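Consolidation loan or keep paying three cards?
Board: Borrowing and debt

maplekeel
Posts: 30

Hello everyone. I have three credit cards and I would like to put them in one loan. The balances are 2,251 on the first, 1,075 on the second and 516 on the store card. I was offered a loan from Gavell through a broker called Gidholm. The monthly payment is lower than what I pay now in total, so it looks good, but the term is four years and I feel unsure. English is my third language and the contract is long, so please excuse me if I ask simple things.

tarnbrook
What is the rate on the loan and what is it on the cards? Without that we can only guess. A lower payment over four years can cost you more in the end.

maplekeel
The loan is 14.9 per cent. The two cards are 19.99 and the store card is 28.8. There is also a fee to the broker, which they add to the loan. I did not see the fee in the first email, only on page six of the contract.

oldferry_9
I would walk away for the fee alone. If it is on page six, they did not want you to read it. Ask your own bank or a credit union first. I got mine at Granodum Credit Union and the only cost was the interest.

tarnbrook
I don't agree fully. Brokers get paid somehow, and a fee is not a trick if it is in the contract. What matters is the total you pay back. Maplekeel, add the fee and all the interest, then compare with the cards if you keep paying them the same amount each month.
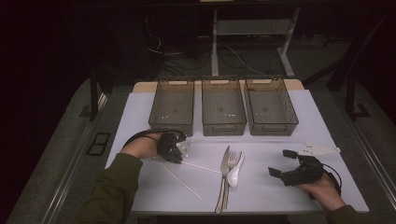
Can I pay the loan off early without a penalty?
It depends on the contract, so look for the words "prepayment" or "early repayment" and ask the lender to confirm by email what you would be charged.

maplekeel
Thank you, I found it. Gavell takes one month of interest if I close the loan in the first year. After that there is no charge. I also did the calculation from tarnbrook. If I keep my present payment on the cards I finish in less than two years, and the interest is lower than with the loan and the fee together. I was surprised and I did it again on paper. It was the same.

oldferry_9
There you go. Pay the store card first, it is the smallest and it has the worst rate.

quillgum
Sorry, but everybody here is assuming the present payment is comfortable. Is it? When I had my loan with Lemieux it cost me more in total, I knew that, and I still took it, as my hours at work were cut and I needed the lower payment. A cheque that bounces is also expensive.

oldferry_9
Then phone the card company and ask for a lower rate before you sign for four years. They can only refuse.

quillgum
They refused me twice. I'm only saying it is not the same for every person.

maplekeel
Quillgum, it is a fair question. The payment is a little tight in winter, when the heating is high, but I have never missed one. I will phone the store card on Friday, and I will ask Granodum if they take new members from outside the city. Does anybody know if the question alone changes my credit score?

tarnbrook
Asking about membership, no. A full application, normally yes, by a little. Tell them you only want a quote and ask if it is a soft check.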